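为什么切洋葱会哭，切胡萝卜就不会？

先说清楚：洋葱不恨你。它连你是谁都不知道。可是每次有人把它放上砧板，切到第三刀，鼻子就酸了，眼睛就热了，然后全家人走进厨房问：“你怎么了？”

要弄明白这件事，得先钻进洋葱里面看看。

洋葱是由许许多多小房间组成的，这种小房间叫细胞。每个小房间里又分隔间，一间装着含硫的物质，另一间装着一种酶。酶可以看作一个性子很急的小工人，它一碰到那些含硫的物质，就非要动手把它们改造成别的东西不可。平时隔间的墙好好的，两边互不来往，日子过得很太平。所以一颗完整的洋葱放在篮子里，你盯着它看一下午也不会流眼泪，顶多有点无聊。

刀一下去，墙就破了。小工人冲出来，立刻开工。做出来的东西再经过另一种酶的加工，变成一种很轻的气体，从砧板上飘起来，一直飘到你的眼睛里。

你的眼睛表面有一层薄薄的泪水，气体碰到它，就会让眼睛觉得刺痛。眼睛里的神经马上向大脑报告：有东西闯进来了！大脑不去调查是谁干的，它直接下令放水。于是眼泪哗哗地流，把气体冲走。你看上去像是刚听完一个很悲伤的故事，其实只是在做清洁。

那洋葱为什么要这样？在地里，有很多虫子和小动物想咬它一口。洋葱没有腿，跑不掉，也没有牙，咬不回去，只好准备一点难闻的气体。咬第一口的家伙往往会重新考虑晚饭吃什么。这个办法对付虫子还不错，对付人类就差一些。人类一边哭，一边把它切完，还放进了汤里。 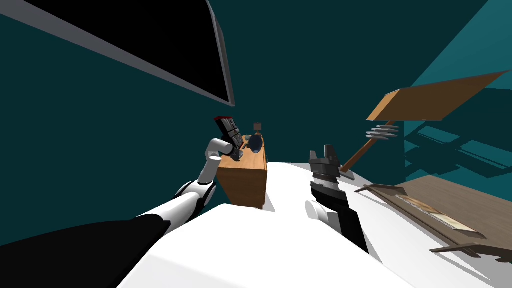 木柜顶上放着一只深蓝色的椭圆形盘子。

胡萝卜没有这套本领。它的细胞被切开以后，也会流出汁水，但是里面没有那种催泪的气体，所以切胡萝卜的人总是一脸平静。大蒜是洋葱的亲戚，也含硫，不过它做出来的主要是另一种东西，味道很冲，却不太惹眼泪。大蒜的报复来得晚一点，一般是在你吃完饭跟别人说话的时候。

怎样才能少哭一点？

第一个办法：把洋葱放进冰箱冷藏一会儿再切。小工人怕冷，温度一低，手脚就慢了，跑出来的气体也少。

第二个办法：请大人用一把锋利的刀。钝刀是把细胞压烂的，压烂的小房间越多，气体越多。锋利的刀只切开它经过的那些。（注意，是“请大人用”。流眼泪过一会儿就好，手指可没这么好商量。）

第三个办法：打开抽油烟机，或者让小风扇把气体往旁边吹。吹的时候看看旁边站着谁。

第四个办法：戴游泳镜。有用，也确实会被笑话。你得自己决定哪一样比较难受。

还有人说嘴里叼一片面包就不会哭。玛丽贝丝·谭阿姨在厨房里切了好多年洋葱，她试过，结论是：照样哭，而且面包湿了。

最后讲讲锅里发生的事。洋葱一加热，小工人就被烫坏了，再也不能开工，刺眼睛的气体也散掉了。洋葱本来就含有不少糖，只是生的时候辣味太大，把甜味盖住了。用小火慢慢炒，水分跑掉，洋葱先变得透明，再变成金黄色，最后变成棕色，又软又甜。刚才把你弄哭的，就是这个东西。

在家可以试试：

请大人切两片洋葱，一片生的，一片用小火炒到金黄。先闻一闻，再各尝一小口，把味道写下来。生的那片建议尝小一点，再小一点。尝完以后洗手，洗手之前不要揉眼睛。

你已经揉了，对吧？去用清水冲一冲。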